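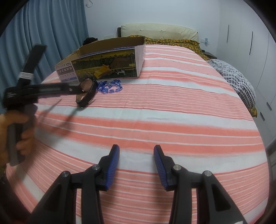
Two-gripper pickup on a bed, open box behind the items.

Recording small-item tasks with hand-held grippers: working rules

These rules cover tabletop and bedding setups under the Skurano task guide. They apply to watches, straps, bracelets and other items that lie low on cloth. Mounting and pairing are covered on the Lametti setup page.

Before the first take

1. Pull the sheet tight over the work area. Small creases are acceptable. A fold taller than the item is not.
2. Place the box with its opening up and its near rim within reach of both grippers.
3. Set the items down with clear cloth between them. Beads and straps that touch tend to come up together.
4. Open and close each gripper fully once. Check that both pads meet along their length and that no joint pin has backed out.
5. Clear the cloth of anything outside the item list.

During the take

Start with both grippers open. Approach from above and close on the item, not on the sheet. If the cloth lifts with the item, open, back off and try again in the same take. Do not stop the recording for a missed grip.

Move one gripper at a time unless the task sheet calls for a handover. Keep the idle gripper open and out of the path between the item and the box. Hold strap loops by one side so the loop keeps its shape.

Keep fingers on the handle. A bare hand must not touch an item between the start and end marks.

Limits

A take may run up to 40 seconds. Discard it if an item leaves the bed. The Tak batch was checked against these limits: of 1282 takes, 846 passed on first review.

Naming

Use the site name, task number and take number, in that order, as in Brurnoncombe-34-02.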